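The White Table, Finally in Its Corner

I've been promising a few of you a look at the new table, so let's do it! 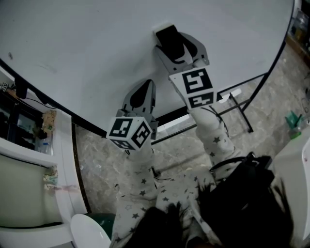

Photo: Sajib Herath

Matte white top, thin black rim, and that long curve along the edge, which is the whole reason I picked it over the square one (sorry, square one). Yes, there are a few faint smudges already. White tabletops and I have a history.

It came from Neller, and I paid 680 for it after going back and forth since September. My sister voted for the Trallus in oak, my neighbor said get anything as long as it doesn't wobble. I measured the corner three times and still lay awake over it.

The legs are my favorite part – thin dark metal rods set at an angle, so there's plenty of floor showing underneath. I do love that gray marble-patterned tile, and the old table hid most of it. There's still a little white tag up near the underside of the top, and I'm leaving it on until I'm sure we're keeping the thing.

For anyone who asked about cleaning: a soft cloth and a drop of dish soap, then a dry towel. I tried the Jellance spray on the old table and it left streaks, so I won't be using it on this one.

Chairs are next. I have 14 tabs open and no opinion yet, so send me yours!

Posted March 26, 2022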